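How I Wash a Whole Bed in One Day (and Still Sleep in It That Night)

Posted by Facundo Aravena on February 12, 2023

I used to do my bedding in dribs and drabs. Sheets one week, pillowcases when I remembered, the mattress cover pretty much never. Then in January I had houseguests coming and did the entire bed in one go, pillows and all, and it was so nice to climb into that I've been doing it this way ever since. It takes most of a day, but most of that is the machine working while I do something else (I got through half a mystery novel last time!).

I have a normal-sized front loader and a dryer that is older than my car. If you have bigger machines you'll be done way before I am.

What you need

A washer and dryer, or a laundromat and some quarters. 
Regular liquid detergent. I use Skado, the unscented one, but use what you like.
Baking soda, the cheap box.
A soft brush or the upholstery end of your vacuum.
Two or three clean tennis balls if you're doing pillows.
One spare set of sheets, in case the dryer lets you down.

Step 1. Start early and read the tags

I mean it about starting early. Pillows take forever to dry, and if you put them in at 4 in the afternoon you'll be sleeping on a rolled-up sweatshirt. I've done it – my neck did not enjoy it.

While the coffee is brewing, go find the care tags. On sheets they're usually in a corner seam at the foot. On pillows look along the short side. You want to know three things: can it go in the washer, how hot can the water be, and can it be tumble dried. Foam pillows almost always say no to the washer, so put those to one side and we'll get to them in step 5.

Step 2. Clear the bed and strip it in order

Everything that isn't bedding comes off first. My bed collects clothes. There's the chair for clothes, and then there's the bed for the clothes that didn't fit on the chair. Hang up what's clean, toss what's dirty in the hamper, and check the pockets of anything that's going in the wash today. I once washed a sheet with a pair of pants that had a lip balm in them and I'm still finding the spots.

Then strip from the top down and make piles as you go. I do pillowcases and sheets in one pile, blankets in another, and the mattress cover or bed skirt on its own. The covers are the ones people forget. They sit right down near the floor and pick up all the dust from under the bed, so give them a good shake outside before they go anywhere near water.

If your cover is the kind that wraps the sides of the mattress, unhook the corner farthest from you first. You'll have slack to work with and you won't end up wrestling the last one.

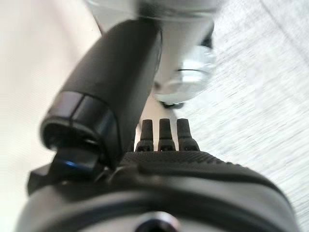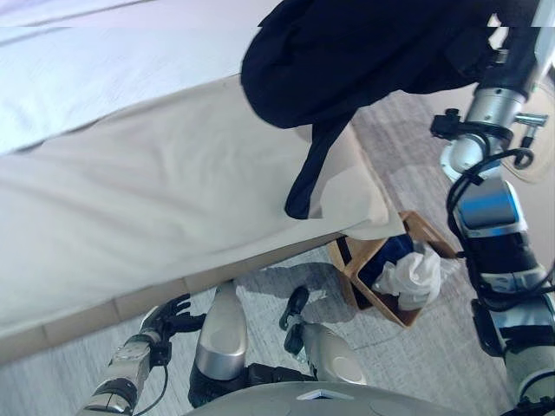
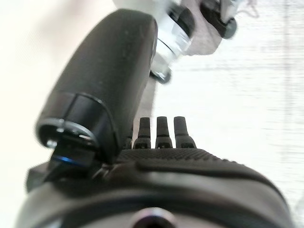
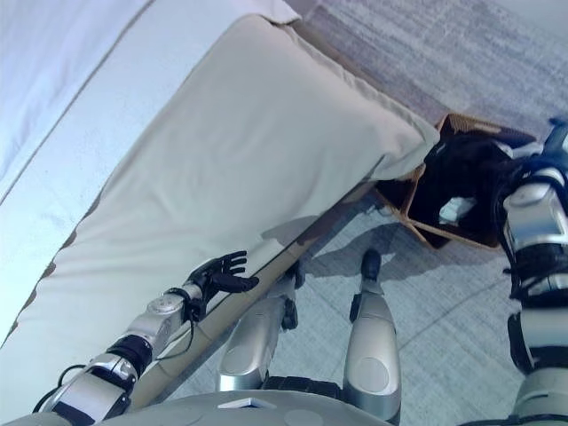 Step 3. Run the loads in the right order

Pillows first. I know everyone wants to start with the sheets, but the pillows need the longest drying time so they get the head start. Put in two at once so the drum stays balanced, use half the detergent you normally would, and add an extra rinse. Too much soap in a pillow is miserable. It goes stiff and kind of crunchy, and you have to do it all over again.

After that I go sheets, then blankets, then the mattress cover. Warm water is fine for most cotton. Don't stuff the drum. If you can't fit your hand in flat on top of the load, take something out. And fitted sheets love to swallow everything around them, so I stop the machine halfway through (if yours lets you) and untangle the ball.

A few things I've learned about stains, mostly from my own bed:

Coffee or tea: cold water right away, then a dab of detergent rubbed in with your fingers. Leave it 15 minutes before it goes in.
Sweat marks on pillowcases: a spoonful of baking soda mixed to a paste, brushed on, left for an hour.
Blood: cold water only. Hot water sets it and then it's yours for life.
Anything you can't identify: treat it like sweat and hope.

Step 4. Do the mattress and the frame while the machine's busy

Sprinkle baking soda all over the bare mattress. More than you think, I use a good cup or so. Rub it in lightly with the brush and then leave it alone for as long as you can stand. Two hours is good, longer is better.

This is also the time to do the frame. Mine is wood, and dust settles along the side rails in a line that you never see until the covers are off. A barely damp cloth, then a dry one. Don't spray cleaner straight on the wood, it pools in the joints. If you've got a hex key handy, go around and snug up the bolts too. It takes a minute per corner and mine stopped creaking after I did it.

Pull the bed out from the wall if you can and vacuum behind it. Last time I found a library card, one sock, and a pen from a hotel I have no memory of staying in.

When the baking soda has had its time, vacuum it up slowly with the upholstery tool, going in overlapping rows. Then flip or rotate the mattress if yours is the type that likes it. I rotate mine every 6 months. Get a second person for this if it's a queen or bigger, please.

Step 5. The pillows that can't be washed

Foam ones get vacuumed on both sides, wiped with a cloth dipped in soapy water and wrung out hard, and then stood on end near an open window. Keep them out of strong sun, it makes some foam crumbly. Give them all afternoon.

For the washable kind, dry on low with the tennis balls thrown in. It sounds like someone is moving furniture in there, don't worry about it. Every half hour, take them out, shake them, punch them around a bit, and turn them over. Then squeeze the very middle. If it feels even slightly cool it's still damp, and it has to go back in, or it will smell like a basement by the end of the week.

Step 6. Put it all back

Cover first, then the fitted sheet, then the flat sheet with the nice side facing down so it shows when you fold it over. Start the fitted sheet at one top corner and go to the opposite bottom corner next. The last two pop on easily after that.

If the blanket isn't dry yet, leave it over a door and use the spare set or a throw for one night. I'd much rather have a cold foot than a mildewy blanket.

Next time I'll get into comforters, which don't fit in my washer at all and are a whole laundromat adventure – bring snacks.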